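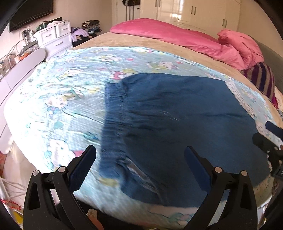
Attachment 1: dark blue fabric spread on a bed.

Gerkholm Residential Services
Linen and Laundry Support Desk
Ticket 3084
Status: Pending confirmation from site
Site: Jarnville Residence
Opened: Mon 27 July
Assigned to: Josefien Bosman
Category: Online ordering, linen exchange

Summary of issue
The site reports that linen exchange requests entered in the Cluvodo ordering portal are accepted on screen but do not appear on the delivery sheet. Flat sheets and pillowcases are not affected. The fault is limited to bedcovers.

Entry 1, Support Desk
Request received by telephone and confirmed by email. The site was asked to provide the order confirmation page and the item code used. The code supplied was the one printed in the June catalog.

Entry 2, Support Desk
The site account was reviewed. Ordering rights are current and the monthly limit of 200 items has not been reached. The delivery address is correct. A test order for pillowcases was placed and appeared on the delivery sheet within the normal time. The test order was then canceled.

Entry 3, Support Desk
A test order for bedcovers was placed under the same account. The portal returned a confirmation number, but no line was created on the delivery sheet. The fault was therefore reproduced and the ticket was forwarded to the Oosthuizen depot, which maintains the item list.

Entry 4, Oosthuizen Depot
The bedcover codes were renumbered at the end of June and moved to the 900 series. The portal continues to accept the former codes in the 100 series, but these are no longer linked to stock. Orders placed under a former code are held in a queue and are not released to the warehouse.

Entry 5, Support Desk
The site was advised as follows. Cancel all open bedcover requests from the Order History page. Sign out of the portal and sign in again so that the item list is refreshed. Enter the request using the new code. Check that the line shows "Scheduled" before leaving the page. Held orders will not be converted automatically.

Entry 6, Support Desk
The site canceled two of three open requests. The third could not be canceled by the site user and was removed by this office. A replacement order has been entered and shows "Scheduled."

Outstanding actions
Depot to block the former codes in the portal.
Support Desk to send the revised code sheet to all sites.
Site to confirm receipt of the replacement order. The ticket will remain open until confirmation is recorded.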